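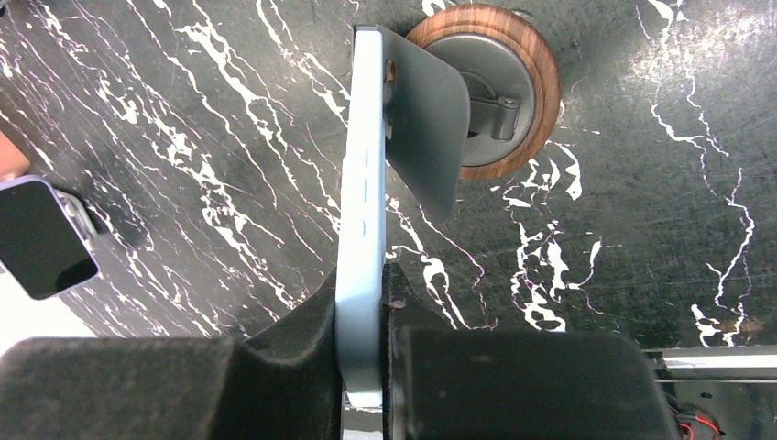 Seren Sayce said she had expected a robot demonstration to be over in a minute or two, and had instead stood at the table for most of the afternoon watching one arm work with thin, flat things that people usually handle without looking. She was one of 243 visitors to the Kammont open day on Wednesday, the first the company has held at its Ustus building since moving its handling group there.

The open day ran from 10 a.m. to 4 p.m. and was open to the public without charge. Visitors were admitted in groups, with a short talk on the ground floor followed by a tour of the workshop and the main demonstration upstairs. School parties were given the first two places on the schedule, and the last hour was kept for people who wished to speak with the engineers directly.

The main demonstration was given by the Zondau project, which is studying how a robot arm with a two-finger gripper can pick up, turn and set down everyday objects on an ordinary table. The project is in its second year. Its work to date has dealt mostly with items that are narrow along one side, and with tables where other belongings have been left out, such as phones.

Introducing the session, Fotis Pappas told visitors that thin objects remain among the harder cases for the group. A gripper that closes slightly to one side can tip an object of this kind, and a gripper that closes too firmly can mark it. The small camera near the fingers gives the system a close view of the object and of the tabletop beyond it, and the project records that view each time the arm is used.

"We wanted people to see the ordinary working day," Mr. Pappas said. "Some attempts go well and some have to be started over. We did not prepare a special routine for the visit."

Visitors were told that the arm is guided by a person for part of the work and moves under its own control for the rest. In guided sessions, an operator directs each movement by hand, and the recordings are later used to train the software. The project set itself a goal of 400 guided recordings before the end of June. Nia Probert, who led the afternoon sessions, said the goal had been met ahead of the open day, and that the group would now spend more time checking the recordings than adding to them.

The choice of tabletop drew several questions. Ms. Probert explained that early work had been carried out on a plain gray surface, where the edges of an object are easy for a camera to find. The group has since moved to surfaces with strong patterns and some shine, including one with a black and white marble look. Reflected light and bold lines can both be mistaken for the edge of an object, she said, and many homes and offices have furniture of this kind.

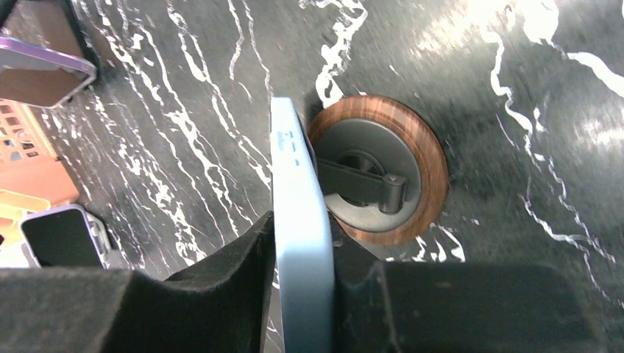 The group also plans to vary the lighting in the demonstration room, which at present comes mainly from the ceiling. Tests with a window blind raised and lowered are due to begin next month. Ms. Probert said that results from those tests would be shared with Veloso, the partner company that supplies the project's motion software, before any changes are made to the way the arm plans its approach.

In the workshop, Rhun Beddoe showed visitors how gripper fingers are fitted and replaced. Worn pads are changed on a fixed schedule, after every 80 hours of use, and each set is kept and labeled so that changes in performance can be checked against the condition of the pads. Visitors were able to handle a number of used sets and compare them with new ones. Mr. Beddoe also answered questions on wiring, cleaning and the cost of spare parts — the last of these, he noted, being the question most often asked by other workshops.

Safety arrangements were set out at the start of each tour. Visitors stood behind a marked line while the arm was moving, and a member of staff remained beside the stop button at all times. There were no incidents during the day. One afternoon session began 15 minutes late after the arm was restarted for a routine software check, and the groups affected were given a longer period for questions.

Among the matters raised by visitors was the use to which the work might be put. Mr. Pappas said that the most likely early uses were in repair shops and in sorting rooms, where small items arrive in no set order and have to be moved without damage. Use in private homes was a longer-term aim, he said, and the project had no date for it. He declined to give a price for the system, which is not offered for sale.

Several visitors asked about jobs. Glenys Pritchard, speaking for the company, said Kammont had no plans to reduce staff as a result of the project and that the handling group had grown over the past year. Two further positions for operators will be advertised this summer. No previous experience with robots is required, she said, and training will be given on site.

Ms. Pritchard added that 47 visitors had left their details at the front desk to ask about future sessions. Kammont will write to each of them when the next date has been set. The company is considering an evening session for people who could not attend during working hours, and a separate morning for teachers.

Visitors' written comments are now being reviewed. Requests made on the day included more seating in the upstairs room, a larger screen for the camera view, and a printed sheet explaining the terms used by the engineers. The first two will be in place for the next open day. The sheet is being drafted by the Zondau group and will be available at the front desk.

Schools and community groups wishing to arrange a visit of their own may apply through the front desk at the Ustus building. Groups should be no larger than 20, and children under 12 must be accompanied by an adult.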